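Chapter 7
When the Line Changes: Automation and the People Who Work Beside It

After you read this chapter you should be able to
describe how the tasks in a job are divided when a machine takes over one of them
explain why sorting is easy to describe and hard to automate
name the skills which workers lose, keep and gain in such a change
prepare a simple task list for a workplace that you know

Key terms: task, job, residual work, exception, hand-over point, deskilling, pace

7.1 A sorting hall in Ikstead

The town of Ikstead has one sorting hall for packaging waste. It is run by the company Hollmann, and it receives bottles, cans and plastic from the town and from the villages near it. Until a few years ago all the sorting was done by hand. People stood on both sides of a belt, each person had one material to pick, and the material was thrown into a chute at the side. The shift had 20 pickers. The work was loud and dusty, and most of the people who did it could do it without thinking very much about their hands.

On Jan 1, 2022 the hall changed to a new line, delivered by the firm Voltby. The line has cameras above the belt and two arms which pick. The software that decides what each object is has the name Pelleo, and the workers soon used this name for the whole line, so that they would say "Pelleo is standing" when the belt had stopped.

The management had told the staff that no one would be dismissed. This promise was kept. What was not explained so well is what the people would do. In the first weeks many of them stood beside the arms and watched, and took out by hand what the arms had missed. By March the hall had three kinds of work where before it had one. Some people did the pre-sorting, before the belt came under the cameras. Some did the control at the end. And a small group worked at a table in a side room, where they prepared objects and labels for the testing of the system.

We will come back to this hall several times in the chapter. It is a small case, but almost all the questions about automation at work can be found in it.

7.2 Jobs and tasks

In daily speech we say that a machine "takes a job." In this book we try to be more exact. A job is a bundle of tasks. The picker in the old hall had at least these tasks: to see an object, to decide what it is, to take hold of it, to throw it in the right chute, to notice dangerous things such as gas cartridges, to clear the belt when it was blocked, and to show a new colleague how all this is done. Only the first four were written in the job description.

The new line took over the first four, and not completely. The others stayed with people, and they became a bigger part of the day. We call what stays the residual work. It is often the part which is hardest to plan, and it is seldom the part for which the wage was calculated.

The arms can make around 3000 picks in an hour when the belt is well filled. This number was printed on a sheet at the entrance and the workers did not like it, because it was read as a comparison. A better number for our purpose is another one. In one week of observation the control group wrote down 154 exceptions, which means cases where a person had to decide and the system could not. A bottle with a cap of another material, a can pressed flat, a sleeve which hides the plastic under it. For a trained person each such decision takes a moment. For the system somebody must first make a rule, or collect enough examples.

7.3 Why sorting is hard

The three words bottle, plastic and can look like a clear division.
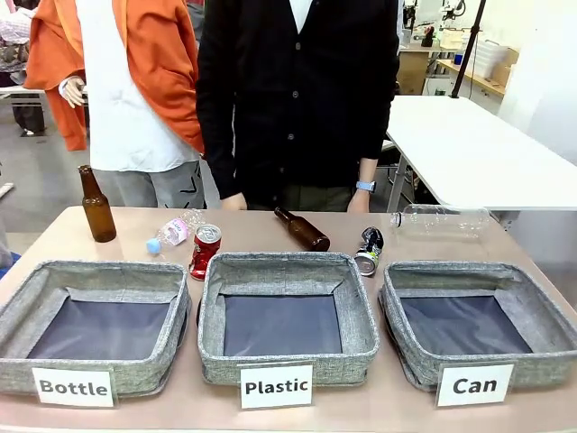 A student who reads these words will ask where a plastic bottle has to go, and the student is right to ask. "Bottle" says something about the shape or the use of an object, while "plastic" says what it is made from. In the side room in Ikstead it was understood by everybody that "bottle" means glass. The people knew this from the years at the belt. It was never written, and it had to be written before the system could be tested in a fair way.

The second difficulty is the condition of the objects. A can which is standing and whole is known by its outline. When it is crushed the outline is gone, and one must go by the metal and the remains of the color. Clear plastic gives another problem, as it takes the look of whatever is behind it. The older pickers were surprised that such things counted as difficult. Their knowledge was in the hands and eyes, and they had not been asked about it before.

This kind of knowledge is called tacit knowledge, and it is treated in section 7.5.

Exercise before you continue

Choose a job that you have done yourself or have seen from near. Write down its tasks, also those that are in no job description. Mark the tasks which a machine could take over with the technology of today. Then look at the tasks without a mark and write one page about how a working day would be if it contained only these. Keep the page, you will need it again in section 7.6.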